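August 2026, Lornport bench, pour task notebook

Picked up where we stopped before lunch. Calibration on both hands still good, so I left it alone and went straight into collecting. Osian Wogan on the teleop gloves, me on the laptop doing labels and resets.

Task string for the whole session: "grasp bottle with right hand." No lifting yet, no pouring. I know everybody wants to see a pour (me too!) but the last Stedlow checkpoint kept closing its fingers too early and I'd like the grasp to be really solid before we stack anything on top of it. Episode starts with the right hand open and ends when the fingers are closed and Osian calls it. Left hand stays up and out of the way, but we record its joints anyway.

Reset rule, so whoever takes over does the same: bottle to the right, the clear drinking vessel to the left of it and a little farther back. Move both a bit every time, and turn the bottle so the label isn't always facing the same way. Don't line things up neatly. I caught myself putting the bottle down in the same spot over and over, which is exactly how we ended up with a policy that only worked in one place in the Pusley set. Blocks of 20, then swap jobs, because the gloves get tiring and tired demos look tired in the data.
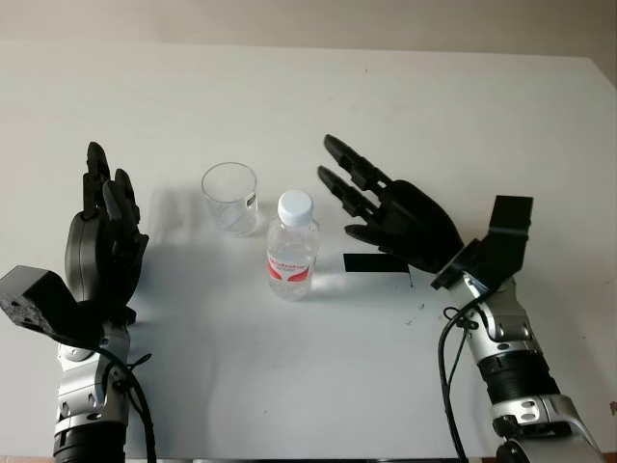
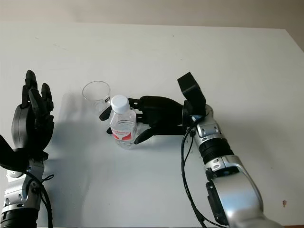
Head camera, same setup. First: right hand open, reaching toward the bottle. Second: fingers closed around it.

The thing I'm most excited about is how much better the approaches look now. Osian slows down just before contact and lets the fingers come around the bottle together, and the joint traces are so smooth compared with what I was doing in my own block. I tried copying him after the swap and got closer, though my wrist still comes in high. Worth having both styles in there, I think, as long as mine aren't the majority.

Clear plastic on a white table is a hard case for the vision side and I love that we're finally collecting it on purpose. The edges nearly vanish in some views. Label and cap give the model something to hold on to, so at some point we need a bottle with no label. Put that on the list for September.

Threw out 5 episodes, all mine or the software's: three where I hit record late, two with dropped frames from the wrist stream. Deleted them from the index as well as the disk this time. The Hettiarachchi loader still chokes on gaps in the numbering, so I ran the renumber script afterward and checked the last few by eye.

Count in the index after cleanup: 2341 episodes. It was 1729 when the month started. Really pleased with that.

To do:
- retrain on grasp only, same seed as last time
- plot finger closing time per operator
- ask Osian to write down how he does the slow approach before he forgets
- back up the index before anyone touches the renumber script again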